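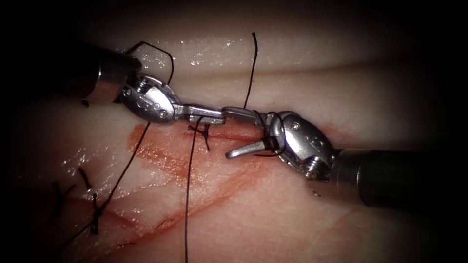

Erhan Akgül asked whether the price covered replacement needle drivers or only the first set. The quote from Trekik does not say, and Ya-wen Tse will write to them this week.

Minutes, skills lab equipment review, Monday, March 5, 2018
Present: Ya-wen Tse (chair), Erhan Akgül, Hüsnü Baysal, Sinan Coşkun (minutes)
Apologies: Orhun Tokgöz

1. Trekik suturing package
The package is two robot arms with needle drivers, a box of practice tissue pads and a year of service. Hüsnü has used it for interrupted stitches and instrument ties. He finds the wrists easy to learn but wants more time on knot tension before giving a view. Sinan said the pads are the real cost. Trekik sells them in boxes of 100 and the lab would go through 800 in a teaching year.

2. Pads from another supplier
Ekinci makes a pad in the same size, order code 702. Ya-wen asked if using it would affect the service contract. Not known -- to be added to the letter to Trekik. Erhan would like both pads tried by the same people, using the same thread.

3. Training
Trekik offers 4 training days on site. Erhan thought two of them should be held back for the October intake. Agreed.

4. Room
The Nekside room has the power supply but the door is narrow. Hüsnü to measure it and send the figures to Orhun.

5. Decision
No order yet. The trial continues and the item comes back once Trekik has replied.

Actions: Ya-wen, letter to Trekik. Hüsnü, door. Sinan, sample pads from Ekinci.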